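Subject: Re: Trovden season 3, the ferry episode
Date: Sunday, February 13, 2022

On the list, a member wrote:
> Did they really send two people home in one night? My recording stopped at 26 minutes.

Yes, both. The second exit came after the raft challenge, when Flekach lost by 60 points and had to pick one of their own.

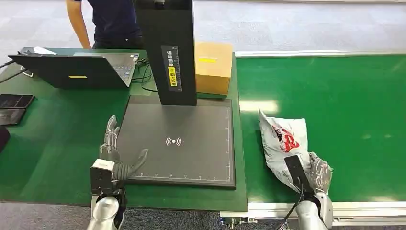
The vote was tied, so the host used the rule from the August special and the lower score went. I thought the edit hid how close it was. Wysocka had the repeat on last night, uncut. 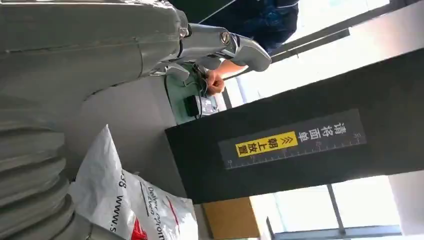

Brerkura fans on the show's forum say the tie rule was dropped after season 2, and that the score should have been 300 anyway. I can't find that in the posted rules. If you have a copy, send it to the list.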